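Updated September
By Lahcen Benmoussa

Environmental Law II - Handout 6
Court supervision after judgment: status reports, affidavits and continuing orders

Read this before the seminar. It covers what happens when a court has found a breach of a planning or environmental duty and keeps the case open to see that the breach is put right. We dealt with standing and grounds of review in Handout 5 and they are not repeated.

1. Why a court keeps a case open

An ordinary judgment ends the matter. The court declares the law, makes its order and leaves the parties to comply. In environmental cases that is often too little. A river is not cleaned by a declaration, and the body that must do the cleaning may have ignored its duty for years. The court can then make a continuing order. It sets out steps, gives dates for each and requires the public body to report back.

The legal basis differs from place to place. In some systems it comes from the constitution, in others from a statute or from the court's inherent power to enforce its own orders. For the exam you need to be able to say which basis you are relying on.

2. The status report

A status report is a document filed by the party under the order. It should say what was ordered, what has been done, what has not been done and when the rest will be finished. It is normally supported by an affidavit from an officer with direct knowledge.

Common faults:

- The report describes meetings and letters but no work on the ground.
- It answers a different question from the one the court asked.
- The officer who swears the affidavit has no part in the work.
- Figures are given with no source or date.

Our class problem shows all four. The Stolloser quarry was licensed for 98 acres. A survey found working outside the boundary on two sides, and the court ordered the licensing authority to map the site, stop the excess working and refill the pits. The authority's first report ran to 287 pages. The restoration work took up one paragraph, and the rest was correspondence.

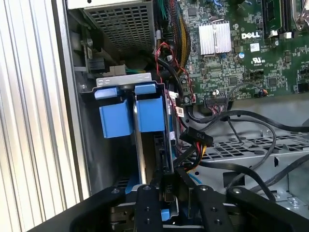
3. Blaming another agency

Public bodies often say that the delay lies with someone else, such as a survey office, a ministry or a contractor. The court will usually ask three things. Was the other body's help legally required? Was it asked for in time? Could the work have gone ahead in part without it?

In the class problem the authority says that Bristent, the mapping contractor, delivered late. Look at the dates in the bundle. The contract was signed after the first deadline had passed, so the argument is weak for that period. It may be stronger for the later one - read Bristent's second letter closely before you decide.

4. Independent checking

Where reports are poor, the court may appoint a commissioner or an expert to visit the site. The usual objections are cost and the risk that the expert ends up deciding the case. Both are met by a narrow mandate. In the problem, Arlindo Queiroz is appointed to count the refilled pits. He lists 1,196 pits, and he also comments on the authority's motives, which was outside his terms. Consider whether that part of his report can be cut out and the rest kept.

5. Contempt

Contempt is the last step. Mere delay is seldom enough. The applicant must show a clear order, knowledge of it and a deliberate failure to obey. An order to "take suitable measures" is hard to enforce this way, so careful drafting at the first stage matters.

Seminar preparation

Draft a one-page order for the Stolloser case with dates and a named responsible officer. Then read the Wimik and Vukčević extracts in the reader and note how each court dealt with a late report. Bring two copies.

Questions on this handout: see the course office during posted hours.
© Lahcen Benmoussa. Course use only. | Contact | Back to top

This site uses cookies to remember your settings. Accept | Decline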